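Black mat on a varnished table: leave it there or take it off every evening?
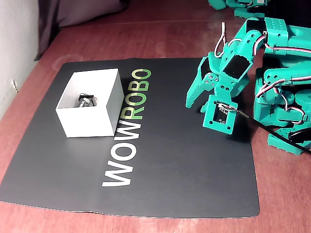 Gimeck Makers Club — Workshop and Furniture section

marloes_v
Jun 15, 2018
Hello all. I am Marloes Visser, some of you know me from the soldering evenings. First, excuse my English, I write slowly but I try to write correct.
My question is about the table in the back room. It is the reddish-brown wooden one with the shiny finish, which came to us from the old Lorora office. We keep the big black mat on it, the one with WOWROBO on it in white and green letters. The mat is good to work on. But it does not cover the table, there is a strip of bare wood left at the front and also on the other sides.
In January I lifted the mat to clean, and I saw that the wood under it had another color than the wood beside it. The difference is small, but when you know it, you see it each time. Also there was a dull line exactly where the edge of the mat had been.
So I ask two things. Must we take the mat off each evening? And how do you clean the mat itself? It has these pale, dusty smudges and I do not know if water is allowed.

kettlehook
Take it off. Some rubber and soft plastic reacts with old varnish, and after enough time the mat sticks and pulls the finish up with it. I had it happen with a desk pad on my mother's sideboard. I was 2 years repairing that in small pieces, and the family still talks about it.
Do you know what the mat is made of?

marloes_v
No, I don't know it. There is no label on the underside that I could find. It feels a little like rubber but I would not promise it.

Kobe Wuyts
I don't agree with taking it off every evening. People will do this for one week and then stop, and in that week someone will drag the mat with a screw under it and you have a scratch from left to right. A scratch is worse than a color difference.
The color difference is only light. Wood changes color where the sun comes and stays the same where it is covered. It will become more equal by itself if you uncover it for a summer. At Wuyts (my uncle's shop, not me) they tell this to every customer who buys a table and puts a cloth on it.

kettlehook
Light explains the color. It doesn't explain the dull line at the edge. That is something moving out of the mat into the varnish, or it is water that ran under the edge and stayed there.

Kobe Wuyts
Or it is dirt! Dust collects against the edge of a mat and then every sleeve rubs it in. Did you try to wipe the line before we call the varnish dead?

marloes_v
I wiped with a dry cloth only. I was afraid to make it worse.

Kobe Wuyts
Then try a cloth that is just damp, with one drop of dish soap, and dry it directly after. If the line goes away you have your answer and it costs nothing.

pinboard_137
Whatever you decide, please put something between the mat and the wood. We have thin felt under ours. Brown paper also works, but it wrinkles and then your small screws roll to strange places.
About the smudges: plain water and a soft cloth. No alcohol. I used alcohol on a printed mat once and half of the letters came off on my rag. With white and green print I would be careful around the letters.

kettlehook
Felt is fine, but it must be undyed. Dyed felt plus a spilled coffee is a new problem.

marloes_v
Thank you, felt I can find. And what do you think about the box? We keep an open white box on the mat, at the upper left, beside the print. The idea was that small parts go in there and do not travel over the table. Now there is one small black servo in it with its wires on top, and nothing more. It takes quite a lot of room for one motor. I think of a smaller tray.

pinboard_137
I would keep the big box. An open box that is almost empty is a box that works. When you make it smaller, people put the parts beside it. We went from a large one to a little tray and after a month I was looking for servo screws with a flashlight again.
What I like in yours is that it is light gray inside. A black part in a black tray on a black mat, good luck with that.

lowbench
Different opinion from me. Without a lid everything in it gets dust, and motors don't like dust. I would use the plastic kind with a lid that clicks. Cirbridge sells them in sets and they stack.

pinboard_137
And then the lid is lost and it is an open box again, only more expensive.

lowbench
You can buy extra lids :)

Kobe Wuyts
Please, back to the table. Marloes, is it possible to turn the mat sometimes? If you turn it half around every few months, or shift it to the other side, the edges don't always lie on the same line. The color becomes more equal too. I find it a better plan than lifting it each evening.

marloes_v
To turn is possible, but then the letters stand the other way for the person on the chair. Now they read from bottom to top, so you must hold your head to the left already. I suppose it makes no difference to anybody.

kettlehook
I can live with Kobe's plan if the felt is under it. I still say lift the whole mat once a month and look. Five minutes. If you feel it sticking even a little, stop and throw the mat away, because the varnish is harder to replace.

lowbench
Has anyone thought of a glass plate over the complete table? Then you have no mat edge and no line.

Kobe Wuyts
Glass in a workshop where people drop pliers? No, thank you.

lowbench
Hardened glass!

Kobe Wuyts
Still no.

marloes_v
I tried the damp cloth this afternoon on the front strip, where the wood is free below the mat. The dull line became much weaker but it is not gone completely. So maybe Kobe is right for the most part and kettlehook for the rest — I don't want to choose between you.
What I will do: undyed felt under the mat, cut a finger smaller than the mat so it does not show. Turn the mat every few months. Water only for the smudges, and slowly near the print. The white box stays for now, I will see if it fills up.
One more question for pinboard_137. Do you glue the felt to the mat or do you let it lie free?

pinboard_137
Free. Glue is one more thing that can get to the varnish. If it slides, put a few stitches of thread through the corners of the felt and tie it around something heavy at the back. Ours never slid though, the weight of the things on top is enough.

kettlehook
Agree with free. And round the corners of the felt like those of the mat, otherwise the points come out and collect crumbs.

marloes_v
Good, I will round them. Felt is ordered, I will write here again when I have lifted the mat the first time.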